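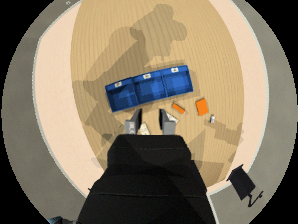

Mbali Dlamini wrote to ask whether a clause that says "authorized users" without defining them should be coded as silent or as undefined, and said her library had been treating the two as the same thing for years. They are separate codes in this release. Silent means the license never mentions the group. Undefined means the license uses the term and leaves it open.

Datasets / Licensing / Lolon Clause Set / README

Lolon Clause Set

Clauses from content licenses between publishers and libraries, coded by hand for permitted uses, restrictions and governing terms.

Version: July 2025
Maintained by: Lolon, with coding done at the Skudthorpe and Montoya offices
Format: CSV, UTF-8, with a header row
Language of the source licenses: English

What is in it

The set has 2,626 clauses taken from the licenses of 69 publishers. Each row is one clause. A license with a long permitted uses section will take up many rows, and a short click-through license may take up only a few. Rows from the same license share a license_id.

Each row has 24 fields. The ones most people need are:

license_id — stable across releases
clause_id — stable unless a clause is split, see Known problems
topic — one value from topics.csv
clause_text — the wording as supplied, with names removed
code — permitted, prohibited, conditional, silent or undefined
condition — free text, filled in only when code is conditional
law — the governing law named in the license, if any
renewal — automatic, by notice, or none

The remaining fields are described in fields.csv. Please read that file before writing to us about a column name.

A silent row has an empty clause_text. We add these rows so that you can tell a license that was checked for a topic from a license that was never checked. If you are counting words or training a text classifier, drop them first.

Where the licenses came from

Libraries sent us copies of licenses they were free to share. Some came from public websites. We did not take licenses that carried a confidentiality clause covering the terms, even when the library believed the clause had lapsed. This leaves out a good number of larger negotiated deals, and the set leans toward standard form licenses as a result.

Publisher names, library names, prices, signatures and contact details were taken out. Where a price formed part of a sentence, it was replaced with [AMOUNT]. Product names were replaced with [PRODUCT]. A bracketed word in clause_text is ours unless the bracketed field says otherwise.

How the coding was done

Two people coded every clause separately, using the guide in coding_guide.txt. Where they differed, a third person read both notes and picked a code. The first two codes are kept in coder_a and coder_b, so you can see where the disagreements were. Interlibrary loan and course packs produced the most of them. Text and data mining was easier than we expected — most licenses either spell it out or leave it alone.

Coding ran for 10 months and the guide changed along the way. The largest change came in October, when "conditional" was narrowed. Before then it covered any clause with a qualifying phrase. It now covers only clauses where the user or library has to do something first, such as give notice or pay a fee. Earlier rows were gone over again with the new definition.

What it can be used for

People have used earlier versions to compare wording before a renewal, to train staff who are new to reading licenses, and to test search tools. All of these are fine.

The codes are a reading of the words on the page. They do not say whether a clause could be enforced, and they do not take account of exceptions in national law. A use coded as prohibited may still be allowed by statute where you are. Do not use a row in place of reading your own license, including when the wording looks the same, since amendments and side letters are not in the set.

Known problems

Some clauses cover two topics in one sentence. We split these where the grammar allowed it and gave the second half a new clause_id ending in b. Where we could not split them, the row carries the first topic and multi_topic is set to yes.

The law field is blank both when a license names no law and when the page was missing. We mean to fix this.

A few scanned licenses have broken words at line ends. We corrected the ones we saw.

Terms of this data set

The codes, notes and guide may be copied, changed and shared, including for commercial work, if you credit Lolon and name the version. Clause wording belongs to whoever wrote it. We include it in short pieces for study and make no grant of rights in it. If you are a rights holder and want a passage removed, send the clause_id and we will blank the text and keep the code.

Related files

Amo is the small script we use to check a new file against fields.csv. It is in the tools folder and has its own README. Run it on any corrections before sending them in.

Contact the Lolon data desk | © Lolon | Back to top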